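January 2026, notebook, reading workshop

Esperanza Barrios brought us back to the Agbeko essay on Black women's memory, and I'm so glad she did – we spent 40 minutes on two sentences!
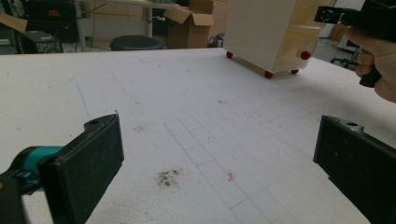 The word we kept circling was refusal, and whether it belongs to one woman or to everyone who taught her. I'd like the next draft laid out on a marked white tabletop like this one, pages side by side.
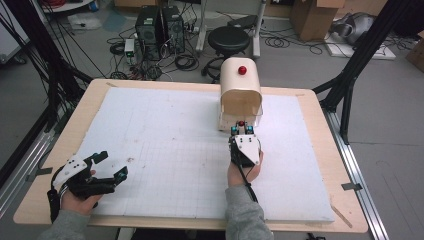

Nuria Escobar wants the Iltmont letters quoted in full – I'm coming around to that. Ask her for the August notes.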